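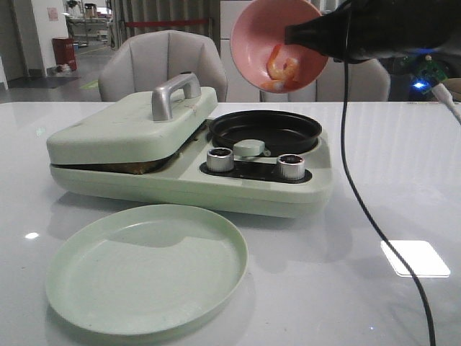 Gambas en su cuenco rosa y la desayunadora verde menta, con la tapa cerrada.

Lo confieso: llevo desde marzo enamorada de un cacharro de cocina. Es de ese verde menta pálido que pega con todo (¡hasta el plato va a juego!) y ocupa media mesa, pero me da igual. A un lado tiene la plancha con tapa y a la derecha una sartencita redonda, cada una con su mando plateado, o eso me gusta pensar cuando los giro medio dormida.

Mi amigo Huw Samuel decía que era un capricho, hasta que vino a desayunar y repitió 2 veces. Yo pongo 400 gramos de gambas ya cocidas, un chorrito de limón y algo doradito al lado, y a correr.
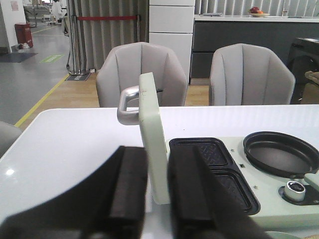
La plancha lleva dos huecos rectangulares con dibujo de rombos, y ahí se mete la masa hasta en las esquinas. Para limpiarla, paño húmedo y paciencia, nada de estropajo. Lo mejor es comer allí mismo, en las sillas grises acolchadas, con la segunda taza de café y el periódico sin abrir.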